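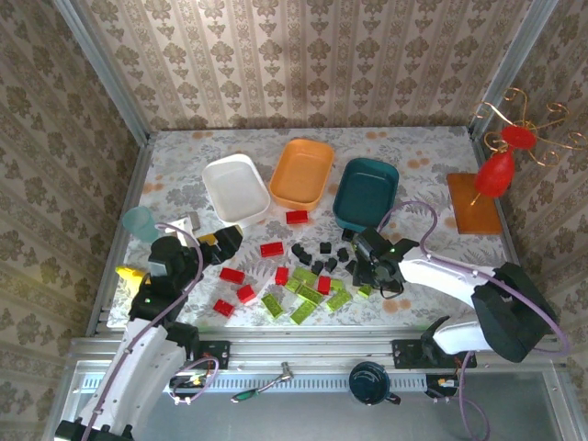 From: Ciarán Horgan
To: watska-shop-list
Date: 06/06/2022
Subject: Re: [watska] can they do chores yet, yes or no

Senan, quick reply, between deliveries, forgive the typing.

Senan Fitzgerald wrote:

> Second time asking. We have kitting at the Leclerc Street shop that eats most of a
> person's morning. Small parts out of a mixed pile, into the right bins, bins go to
> the bench. That's the whole job. No lifting, nothing sharp, nothing hot.
>
> Everybody on this list posts videos of robots folding shirts and pouring coffee.
> My sister-in-law has seen the same videos and wants one for her kitchen. I want
> to know two things. One, could a pair of those small arms do our kitting today,
> unattended. Two, if the answer is "almost," how many years of almost.
>
> I don't want a paper. I want somebody who has stood next to one.
>
> Also whoever has the Demholm key please bring it back.
>
> Senan

OK. Stood next to a pair. Last several weeks, on and off, with Treasa mostly driving and me mostly picking things up off the floor.

One: no, not unattended. Two: don't know, and I'd be suspicous of anyone who gives you a number.

Longer version. The job we've been using is as close to yours as I could get without hauling your parts over. Toy building blocks, red, green, black, dumped on a table. Three bins behind. Red goes in the orange, green in the teal, black in the white. Two arms, one each side, so in theory each takes its half and they meet in the middle. A four year old gets it right away. Gets bored too, but gets it.

What goes well, first. Color is easy. I've not once seen it confuse red with green, even late in the day with the lights bad. If your parts were all different colors I'd be more cheerful. Yours are all gray, I know, I've swept them up.

A block on its own, lying flat, plenty of space around it. Also fine. Down, close, up, over, let go. Not quick. Treasa timed a run at 325 seconds for 19 blocks, and that was a good run, with her standing there ready to hit stop. Work that out per part and put it beside your morning guy. He'd be done and having his coffee.

Then the things that don't go well, and these are the things you'd be paying for.

Piles. Two blocks touching, OK mostly. Four or five leaning on each other and the fingers come down between them and shove the lot sideways. Sometimes that helps! It spreads them out and the next grab is clean. Sometimes one gets pushed under the other arm and sits there. A person just rakes the pile flat with the side of the hand without thinking. We have no rake move. Jarlath says add a rake move. Jarlath is welcome to come and add it.
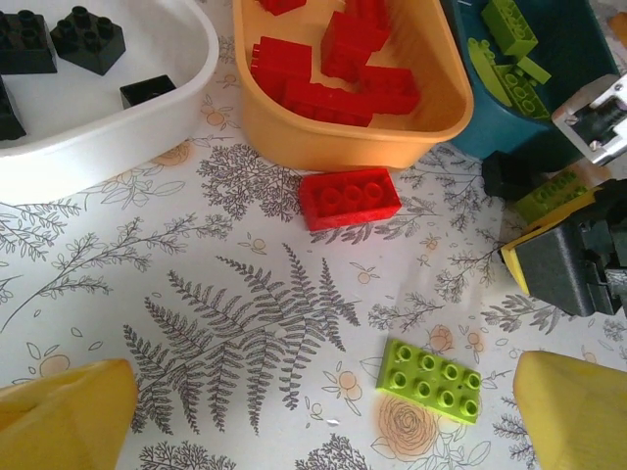

Small black ones are worse. The fingertips are soft and wide and the part is small, so half the time it's held by a corner, and then it turns on the way over. For dropping in a bin who cares. For you it matters, because you want them facing up in the tray, right? If you can live with a heap in a bin say so. Changes my answer a lot.

Transparent stuff, we tried a bit. Some of the green blocks are see-through. Printed cloth underneath, leaves and flowers all over it, so you're looking at leaves through a green block. I expected a disaster. It was slower, more second tries, no disaster. I was wrong on that and Treasa has asked me to put it in writing. There.

The middle. Both arms can reach the middle, and so both want the middle. Ours wait for each other now, with a lot of polite hovering. You'd go mad watching it. On a real bench I'd give each arm its own pile and keep them well apart. Or just buy one arm.

Stuff on the floor. Anything that rolls off the front is gone as far as the machine is concerned. It has no floor. So at the end of the hour you have however many parts missing from the bins and a person with a flashlight. Put a lip on your bench. Do that whatever you decide, your guys drop plenty.

Knowing when it's finished. Sounds silly. A person looks at the table and sees it's clear. Ours will have one last go at a shadow. Or stop with one block left beside the bin, because it's right up against the wall of the bin and it can't get a finger behind. We had a red one sat like that for a whole afternoon, three restarts. Treasa finally moved it an inch with a pencil.

For the household question, tell your sister-in-law to keep her money. I mean it kindly. A kitchen isn't three bins. The videos are real, I think, mostly, but look at how many cuts there are and whether the shirt is the same shirt. Lev worked on one of those for a while and he says the answer to "how many takes" was always a cough. A robot that puts the kid's blocks away by color, in a corner where nothing else moves and the table never changes, you could have that now-ish. Cost more than the kid's entire room. Cups and plates, wet, stacked any old way, dog underfoot, no.
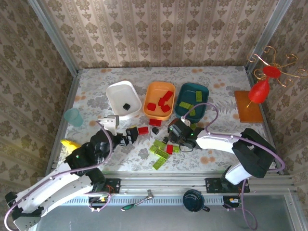 Back to your shop. Things I'd want to know before anyone spends anything:

How many different parts in the pile. If it's 12 I'd say worth a trial. If it's the full drawer list, wasn't it 1001 part numbers last October, forget it.

How wrong can it be. One mixed part in a kit, does the bench catch it, or does it go out the door?

Who's next to it. Not "nearby." Next to it. Somebody has to unjam it, and if that's the same person who does the kitting now then you've bought him a slow helper and a new worry.

Can the pile be thinner. A shaker tray in front would fix more of our problems than a smarter arm would, I'm nearly sure of that. Paltwood used to build them, the two guys by the railroad, no idea if they're still going. Even a sloped board with a few ridges. Boring answer, sorry. But if the parts arrive one deep and spread out you're at the easy half of the problem, and the easy half works.

On that last one, if you do get a shaker, you may find the morning guy gets twice as quick with it and you don't need the arms. Lev made this point and I had nothing to say back.

What I'd do with your money: shaker tray, lip on the bench, wait a year, ask again. What I'd do with somebody else's money: two arms, obviously, they're great fun.

If you want to come see for yourself, come when Treasa's in, she can reset it faster then me and she won't oversell it. Bring a coffee can of your real parts, the gray ones, mixed, don't clean them up specially. We'll tip them out on the cloth and see. I'd guess you'll be annoyed inside of ten minutes but you'll know more than you get from me typing.

Also bring your bins if they're deep. Ours are shallow and I've a feeling deep ones would be trouble, the wrist is bulky and has to come in from above. Haven't tested. Jarlath thinks it's fine. See above re Jarlath.

Somebody asked off list about speed, can't you just turn it up. You can. Then it flings things. A block let go at speed doesn't land in the bin you were over, it lands in the next one, and then you're sorting the sorted ones. We turned it back down.

And on teaching it your parts, yes, it's a person guiding the arms through the job over and over. Tedious. Treasa has the patience for it, I do an hour and start making mistakes, and then it learns my mistakes. It has picked up a little wiggle before it lets go which I'm told is mine.

Van's here. Demholm key is on the hook by the compressor, has been since spring, it was me.

Ciarán

PS Treasa Ó Gríofa isn't getting list mail again, bounces. Can whoever runs this re-add her, new address is on the shop whiteboard.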